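Hervieu 60 Parallel Gripping Vise Insert Set
Product no. 1554-H
Category: Workholding > Soft Jaws and Inserts

Overview

The Hervieu 60 is a pair of replaceable jaw inserts for bench and machine vises with a jaw width of 60 mm or more. The inserts sit over the existing steel jaws and are held by two countersunk screws each. They are meant for finished parts, thin-walled tube, coated stock and other work that a serrated jaw would mark.

Each insert has a flat face and a reversible V-groove face. To change faces, remove the screws, turn the insert end for end and refit. The vise does not have to be taken off the bench.

Specifications

Insert length: 60 mm
Insert thickness: 17 mm
Faces: flat / horizontal V-groove
Screws: countersunk, hex socket, four supplied
Weight per pair: 147 g
Finish: matte, uncoated
Sold as: pair

Fitting

Open the vise fully and remove the original jaw plates. Clean the seats with a dry cloth and check for burrs. Place the fixed-side insert first, start both screws by hand, then tighten them alternately. Repeat on the moving side. Close the vise with no work in it and check that the faces meet along their full length. If a gap shows at one end, loosen the moving-side screws a half turn, close the vise lightly and retighten.

Do not use thread locker. Check the screws again after the first day of use.

Compatibility

Fits Nulgate bench vises with two-screw jaw plates. Fits Sarkasero machine vises with the adapter strip (sold separately). Does not fit pipe vises or vises with cast-in jaws. Customers with older Nulgate models should measure the distance between screw centers before ordering.

Clamping notes

Use the flat face for bar, plate and square tube. Use the V-groove for round stock. Center the work between the screws where possible. Side loading lifts one end of the insert and wears the face unevenly.

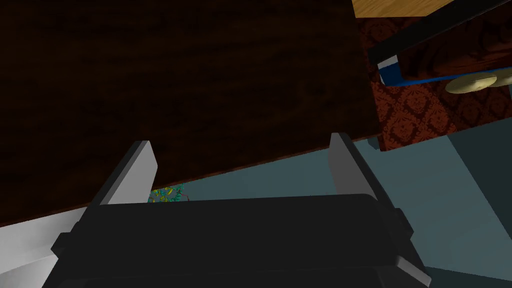

Inserts should be matched to the work before the handle is turned. For tapered parts, a fixed parallel face makes contact along one edge only and the part will creep out under load. Two plates that lean in toward each other, like the pale gray fingers on the dark gripper, call for work cut to a similar angle or a pair of wedge shims. The Hervieu 60 is not supplied with shims. Wedge shims are listed under Gotance Accessories.

Care

Brush chips off the faces after use. Wipe with light oil before storage. Replace both inserts together when the face shows visible wear.

Ordering

Orders received before noon on Friday ship the same day. For fit questions, send the vise model and screw spacing to Melati Kwok, Gotance technical sales.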